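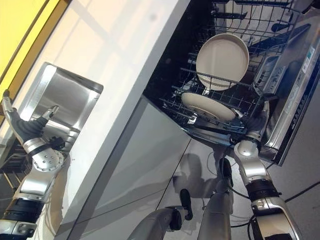 From: Remigiusz Wróbel
To: Lelville Home and Kitchen list
Subject: Re: Rinse or don't rinse? (and how do you load big plates)

Hello Hemant, and hello everybody,

What a nice question to come home to! I have been meaning to write to the list since January and kept putting it off, and then I read your message on Sunday with my coffee and thought, well, plates I can talk about.

Hemant Katiyar wrote:

> We moved into the flat on Sowa Street last month and for the first
> time in my life I have a dishwasher. It is right beside the sink, with
> one cabinet in between, and I love it, but my dinner plates come out
> with a dull patch in the middle. They are large cream ones from my
> aunt. I rinse them until they are spotless before they go in. My
> sister says I'm wasting water and that rinsing is the problem. Is she
> right? Also, the big plates bump the upper rack if I stand them in
> the back row, so I lean them over and they end up lying on each
> other. How do the rest of you do it?
>
> One more thing, is it safe to wipe a glossy white counter with the
> same spray I use on the sink?
>
> Hemant

Your sister is right, I'm afraid, or at least she is right enough that I'd buy her a cake. Scrape the plates, tip the sauce and the rice into the bin, and let the machine have the rest. I was a great rinser myself for years (my mother would have washed a plate before putting it away clean, if you'd let her) and it took me a long time to stop. If something is really stuck on, egg for instance, or porridge, I give it a minute under the tap and leave it at that.

The dull patch sounds to me like plates touching. When one leans flat over its neighbor the water can't get in between, and whatever is floating around in there dries on in a nice round shape. Mine did exactly that when we still had the old Dredel, which had a lower rack made for people who eat off saucers. What helped was pulling the lower rack well out before I put anything in it. You'd think that was obvious, but I used to push the plates in from the front with the rack half under the machine, and of course they all tipped over. With the rack out you can set each plate upright between two tines and see whether it really stands. Big ones I give an empty slot on either side. It looks wasteful and I still get a full dinner for the four of us in.

About the bumping: look at the sides of your upper rack. On a lot of machines there is a little catch on each side, and the rack goes up a notch when you lift it. On our Drummont it took me 2 years to notice them! I had been washing the serving plates by hand all that time. If yours doesn't move, try the big plates along the sides of the lower rack, and keep the short things in the back. Before you start it, give the spray arm a turn with your finger to be sure it clears everything.

Since you have the sink so close, do the drippy things first, while the door is open and the rack is out, and then you aren't walking a wet pan across the floor. I keep a folded towel on the counter between for the pieces that have to be done by hand.

As for the counter, I'd be careful. I don't know what yours is made of, and some of the sprays for steel leave a gloss surface cloudy. I use warm water with a drop of dish soap on a soft cloth and then a dry cloth after, and it has stayed shiny. For the sink itself, wipe along the grain of the steel if you can see one, and dry it if your water is as hard as ours.

And clean the filter. Ours gets done every Sunday evening and I still find things in it that I can't explain. Last week it was 16 lentils, which my daughter counted out on a saucer, and we hadn't had lentil soup in ages.

Do write back and say how the plates come out. I'd also love to hear from anyone who has found a good place for long wooden spoons, as mine are forever falling through and stopping the arm.

Warm wishes to all,
Remigiusz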